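Visit to the Hedano Garment Works and Autumn Collection Preview

Oct 21, 2020

Members of the Hulme Fashion Retail Association were received at the Hedano garment works for a preview of the coming women's range from Rosen. The delegation was welcomed by Loan Lý, Production Manager, and Bảo Âu, Head of Pattern Development.

Cutting and Sewing Floors

The works employs 125 machinists and finishes 900 garments per shift. Visitors observed the cutting of a viscose and linen blend in three colours, followed by the assembly of lined jackets. Ms Lý advised that the sewing lines were reorganised in August, and that sleeve setting is now completed at a single station. Members asked about lead times for repeat orders, which remain at six weeks for woven styles and four for jersey.

Casual tops and soft accessories are handled in a separate area. Printed T-shirts are offered in a loose cut with a short sleeve, and fabric bags are supplied in cream and other neutral colours. 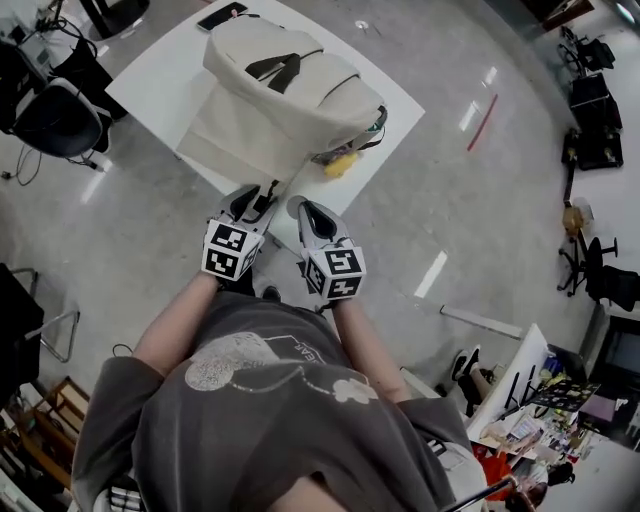
Range Preview

The Rosen range comprises 49 styles, of which the majority are separates. The wrap dress in charcoal and the collarless wool coat attracted the most interest from buyers. Sizing has been extended to 24 across all dresses, and the grading was explained by Bảo Âu with reference to fit samples. A smaller group of knitwear will be sold under the Honura label.

Orders and Samples

Minimum quantities apply to each colourway. Sample sets may be requested through the Association's office, and swatch cards will be forwarded to members who registered at the visit.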